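Rernwood Foam Play Mat, light blue

A soft floor mat for playrooms, nurseries, spare bedrooms and any corner where people sit, kneel or lie on the floor. It goes down without glue or tape and can be lifted again when you need the floor back.

## Sizes and order details

- Small: 60 x 60 in
- Large: 60 x 96 in
- Thickness: 15 mm
- Color: light blue
- Surface: closed-cell foam, same finish on both sides
- Order code: Proleo 19 (small), Proleo 300 (large)

Measure the room before you order. The mat looks best when it reaches close to the walls, and small children are less likely to trip on an edge that sits under a shelf or against the baseboard. Leave a gap the width of a finger all the way round. Foam grows a little in a warm room, and a mat that is pushed tight against two walls will lift in the middle.

The mat ships rolled. Unroll it with the curl facing down and leave it overnight. Corners that still lift the next day can be held down with a few books.

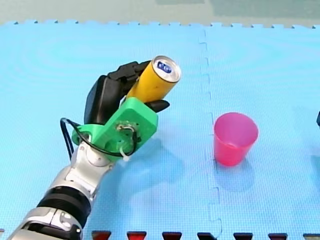
Liesl Wallner wrote in to ask about drinks. We had one go over on the large mat, a full can of lemon soda, and I wiped it up with a wet cloth and then a dry one. It didn't soak in, but the spot stayed sticky until I used dish soap. Is dish soap all right to use every week?

Yes, it is. Use a few drops in warm water, wipe, then go over it again with plain water so no soap film is left behind. If a drink reaches the edge, lift that side and dry the floor underneath as well. Liquid trapped under foam can mark a wood floor.

## Care

Sweep or vacuum with the brush head only. A beater bar will tear the surface. Don't use bleach, nail polish remover or a steam cleaner. Crayon comes off with dish soap and a soft cloth - ballpoint usually doesn't.

Keep chair legs, table legs and bed frames off the mat where you can. A light piece of furniture leaves a dent that fades in a day or two. A loaded bookcase leaves one that stays. Pets with claws will mark it, and we don't replace mats for that.

Strong sun fades the color over time. If one side of the room gets most of the light, turn the mat end for end every few months.

## Cutting to fit

Cut with a sharp utility knife and a metal ruler, on a board, in two or three light passes. Scissors leave a ragged edge. Cut mats can't be returned, so try a paper pattern first around door frames and radiator pipes.

## Returns

Uncut mats can be sent back within 60 days. Roll the mat, don't fold it. Returns go to Burgi Holzer at the Rernwood warehouse, with the order number written on the outside of the package.

Page updated 5 January 2024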